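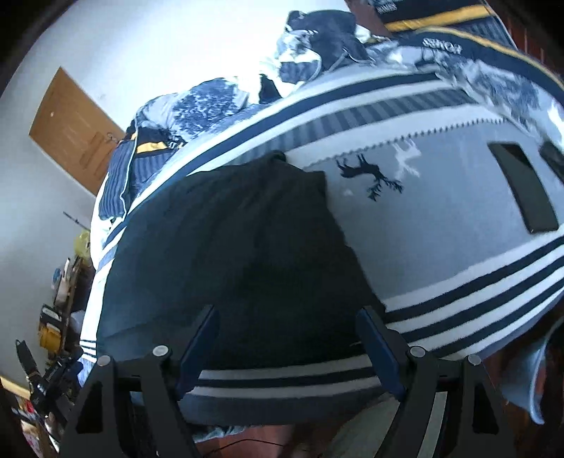
Minutes - Friends of Catance Radio, monthly meeting

Last updated: Friday, November 29, 2019

We use cookies to remember your settings. By staying on this site you agree to this. OK

I took the notes again, so blame me (Leokadia Malinowski) for any mistakes! We had 12 people in the room and started late while we hunted for the key to the heater.

1. Last minutes
Passed with one fix. I had written that Grelier was leaving the station board, and he's only leaving the program panel. Sorry!

2. Who gets the chair
This took up most of the night. The station board wants to name its new chair in February, and the word going around is that Bednarek already has it sewn up. I said I'd like to see the job posted properly before we all start congratulating him - and a few people clapped, which was nice. Grelier said the board's rules call for an open notice of 21 days. We voted on writing to the board to ask for that notice, 9 in favor and three against. 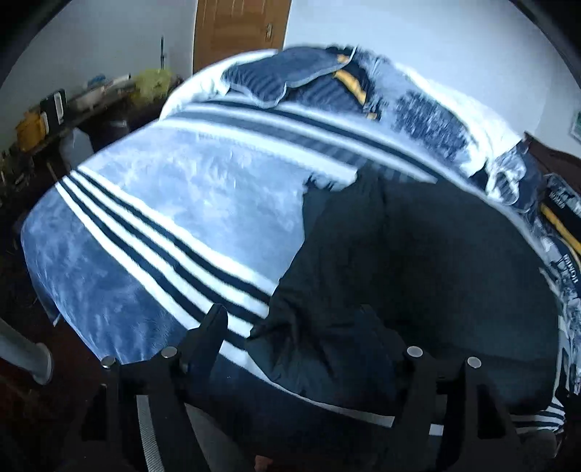
The three who voted no felt a letter would look like an attack on Bednarek, who has been good to the morning show. Fair enough, and I promised to keep his name out of it. I'm doing the first draft and will send it around for comments (be kind, please).

3. The Tuveo offer
Tuveo would like to carry our evening news on its app. No money in it for us, but they'd handle the streaming. Lots of questions about who owns the old recordings, and I couldn't answer any of them, so we're holding off until they put something in writing.

4. Money
We agreed to spend $50 on printing flyers for the listener night. Grelier is picking them up.

5. Next time
Same room, same hour. Bring a sweater just in case.

Recent items
Listener night: what we need
Catance morning show moves to 6 a.m.
Minutes of the October meeting
How to join the Friends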